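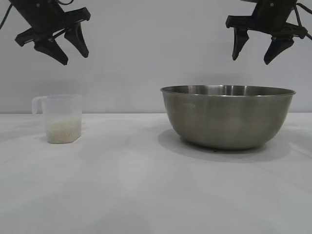 讲稿备注：双臂设备，先别急着签字
内部分享，周四下午，讲 30 分钟，提问另算

开场
先问大家：在座有谁看过供应商演示之后，回来还记得报价单第二页写了什么？停一下，等人举手。
我的立场先摆出来。我不反对买，我反对现在就买。Lonileck 给我们的方案，核心动作是量米、倒米进盆。这件事后厨现在由一个人顺手做掉，从来没有单独列过工时。所以谁要是说“节省人力”，请他先告诉我节省的是哪一行。

第一部分：动作本身
把米从量杯倒进不锈钢盆，听着简单。两边各一只夹爪，杯子在左，盆在右，中间隔着一大段空台面。杯子得拿过去，或者盆得挪过来，总有一样要动。
杯子是半透明塑料的，侧面有个环形把手。问供应商：夹把手还是夹杯身？换一种没把手的杯子，要不要重新调？重新调算售后还是算新项目？
盆是圆的，比杯子大得多，边沿薄而反光。问：视觉系统碰到反光的金属边怎么处理？我们的厨房可没有一面干干净净的浅色墙，也没有这么均匀的光。
（这里放慢，让采购的同事记一下。）

第二部分：报价里没有的东西
Bovora 的报价只含本体和夹爪。Fluno 的报价含安装，不含食品区的清洁认证。Galanis 什么都含，但维保从第 2 年起另签，价格写的是“届时协商”。我对“届时协商”四个字的看法，大家都知道。
三家都没写：夹爪指尖多久换一次，线缆外露的部分怎么擦洗，米粒卡进缝隙谁来拆，停机的时候人工怎么顶上。
Kalliopi Dimitriou 上次开会提过，应该把备件单独立一个科目。我同意，而且应该在选型之前立，别等到坏了再从耗材里挪。

第三部分：验收怎么写
供应商喜欢写“可完成倒米任务”。这句话没法验收。我建议改成：连续倒 100 次，由我们的人摆杯子，位置每次都不一样，洒在台面上的米要称重，人工介入一次记一次。介入超过 9 次，退回整改，尾款不付。
有人会说太苛刻。那就请他们把自己的数字写进合同，我愿意看。到现在为止我收到的全是剪辑过的视频。
还有一点，米只是开头。湿的、黏的、带粉的，都要另外测。合同里写“谷物类”，到时候吵起来会很难看。

第四部分：我主张的预算走法
先租，租期跨过八月，那时候厨房最热、人手最紧，设备有什么毛病都会冒出来。
租金走试点费用，不进固定资产。
台面改造暂缓。为了一台还没验收的机器去换台子，顺序反了。
同时让后厨记一份现状：每天量米几次，每次谁做，洒了多少。没有这份底数，年底谁来讲回报率我都不信，包括我自己讲。

可能被问到的
“竞争对手已经上了。”——上了几台，现在还开着几台？请带着答案来问。
“单臂会不会便宜些？”——会。盆如果用架子固定，第二只手臂做什么，三家都没有给我书面回答。翻到附页，单臂报价在那里。
“软件升级收费吗？”——Fluno 口头说不收。口头的不算，已发邮件追问。

散会前提醒：附页不要外传，里面有三家的折扣价。意见请写在采购单的备注栏，别发群里。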